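# Sofa tasks in simulation – frequently asked questions

Last revised 2 Feb 2020. These answers are for people who record or check examples for the Flondstead set. If you are new, please read also the operator notes from Clollow before your first session.

## What is one example?

One example is one complete attempt at one instruction, from the start position of the arm until the operator presses "end". It contains the joint positions, the gripper opening, the camera views and the text of the instruction. An attempt which is stopped halfway is also saved, but it goes in a separate folder.

## How many examples do we want?

The sofa scene needs 600 accepted examples. At the last count we had 196. The rest should be ready in May, when the training team in Toledo wants to begin the next round.

## Why do we record in simulation and not only on the real arm?

The reset is fast, and we can change the light or the objects without going to the lab. We also know the exact pose of every object at each step, and the learning system uses this as an extra signal. The real arm is still necessary – the final tests are done on it in Sarkudbridge.

## Which camera views are saved?

Two views look at the sofa from different sides, and one close view shows the gripper fingers. All of them must be present, or the checker script refuses the example.

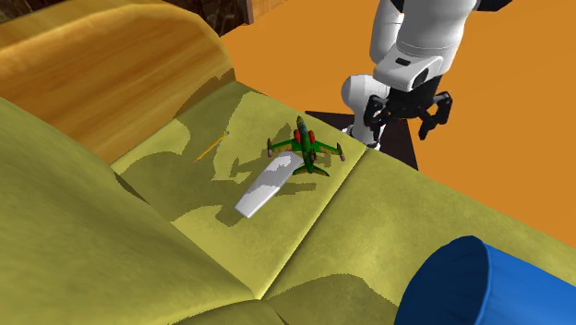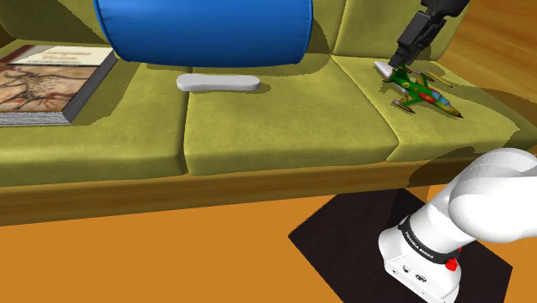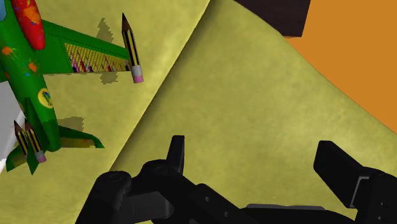 *Sofa scene, toy airplane on the seat. First and second: wide views with the arm. Third: close view with the gripper open.*

## The shadows have blocky edges. Is it an error?

No. The shadow quality is set low so that the simulator can run at normal speed. In the close view the edges look more like steps, and this is accepted. Please do not change the render settings by yourself, because then your examples will not match the others.

## Can I move the objects before I start?

No, the start layout is chosen by the program. If an object has fallen on the floor at the start, press "new layout" and do not record.

## Where should I grasp the airplane?

Any part which gives a stable grasp is fine. We prefer to have variety: if all operators take it by the tail, the system will learn only the tail. Try the body also, and approach it from different directions. Be careful with the wings – they are thin, and the gripper can push them down into the cushion.

## My first grasp failed. Should I stop?

Please continue. You can open the gripper, go back a little and try again, up to 3 times in the same example. Corrections of this kind are useful for the learning system, which otherwise does not see how to recover from a mistake. After the third failed try, press "end" and mark the example as failed.

## How long can an example be?

The limit is 80 seconds. Move at a calm and even speed. Long pauses are cut out later by the script, but a pause with the gripper half closed is difficult to cut, so try to avoid it.

## Who decides if an example is accepted?

A second person watches it in all the views and compares the result with the instruction. You cannot check your own examples. When the checker is not sure, the example gets the label "review" and is discussed in the next call with Clollow.

## I have pressed the wrong label. What can I do?

Open the session list, choose the example and write the correct label in the comment field. Do not delete the recording. The label is changed at the next export.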